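How to line up a flower wallpaper with stripes in a corner?

Posted in Walls and Decorating, July 1, 2019 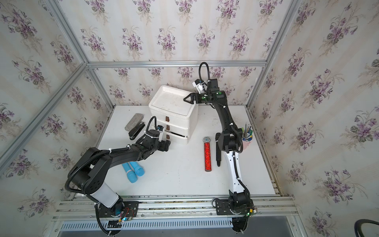 Violets on pale stripes, with the white drawer unit in front.

Hello everybody. I want to put a wallpaper of this kind in the small room where I do my sewing. It has cream and beige stripes and bunches of purple violets, and the bunches are in staggered rows. I bought 2 rolls from Ustside and I have already finished one wall, which went well. Now I am coming to the corner and I am afraid. My corner is not straight: at the top the gap is wider than at the bottom, by 14 mm. If I follow the corner, the stripes will lean. If I follow the level, the pattern is broken in the corner. Which one is less bad? Also I have a white plastic drawer unit and I do not know if I should paper the part behind it.
Junurard

Harsh Nautiyal
I had the same trouble in my mother's flat. Please do not bend one full strip around the corner. Measure from the last strip to the corner at the top, in the middle and at the bottom, take the biggest number and add a little for the turn. Cut the strip at this width and paste it, so that a narrow edge goes on the new wall. Then draw a new vertical line on the new wall with a plumb line and hang the other piece from it, covering the narrow edge. You will lose a small part of the pattern in the corner, but the stripes will stand straight, and the eye sees stripes before flowers.

With staggered bunches you must check the height also. Hold the dry piece to the wall and move it up or down until the stems meet on the two sides, and only then make a pencil mark. I wasted nearly one full roll before I learned this.

Behind the drawers I would paper everything. Furniture is moved one day – and then you will not find the same roll in the shop.

Ankit Goel
Agree with the plumb line. For the overlap you need special glue if the paper is vinyl, normal paste does not hold vinyl on vinyl.

Uniyal
I just painted my corners cream and left it. Looks fine to me.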